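4.2 Where the old desktops go

We had expected the household survey to be the dull part of this study, and it turned out to be the part we enjoyed most. Of the 300 households we wrote to in Jodotport and Furkwood, a pleasing share replied at length, several of them on extra sheets of paper stapled to the form. People remember their computers! They remember what they paid, which room the machine stood in, who was allowed to use it and what finally made them stop switching it on.

The most common answer to "Where is it now?" was a cupboard, a loft or the space under the stairs. Selling came a long way down the list, and so did the council tip. We call this the resting period, following the wording Mercado used in our pilot interviews, and it matters a great deal for anyone planning a repair or reuse scheme. A desktop that goes straight from the desk to a workshop can often be put back to work with a new drive and a bit more memory. One that has rested for years usually needs more, and the parts that suit it are harder to find. The median resting period in Jodotport was 38 months. In Furkwood it was 60 months, and we think the difference comes down to housing: Furkwood has larger lofts.

Why do people hold on to them? Photographs and letters on the drive were mentioned in 70 of the replies, far more often than money. One woman in Furkwood wrote that she would hand the machine over tomorrow if somebody would sit beside her while the pictures were copied off it. We found that sentence so useful that Cruzado read it out at the Duman workshop when the opening hours were being discussed, and the Tuesday evening copying session began in September as a direct result. It has been full ever since.

The workshop side of the study was just as lively. Duman takes machines from both towns and sorts them on arrival into three groups: use as it is, use after repair, and strip for parts. The Gorken depot, which takes mostly office machines, has only two groups and skips the middle one entirely. We had thought this would make Gorken wasteful, but office desktops tend to arrive in batches of the same model, so two poor machines can quickly become one good one. Household machines hardly ever match each other, and the people at Duman spend a good part of the day hunting for a power supply that fits.

Tower cases deserve a special word. They open easily, most of the parts inside can be swapped with a single screwdriver, and a case in decent shape can outlive several sets of parts. Respondents who had opened their own computer at least once were much more likely to have had it repaired, and their machines had shorter resting periods too. We can't say which way the cause runs, but we would love to see a longer study follow it up, ideally one that starts with school leavers. Figure 3 shows an open desktop chassis.
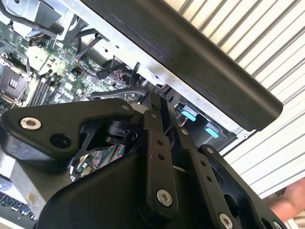
Figure 3. Open desktop computer chassis.

What keeps most households from passing on an old desktop?

Worry about losing the photographs and letters stored on it, which came up far more often in the replies than money did.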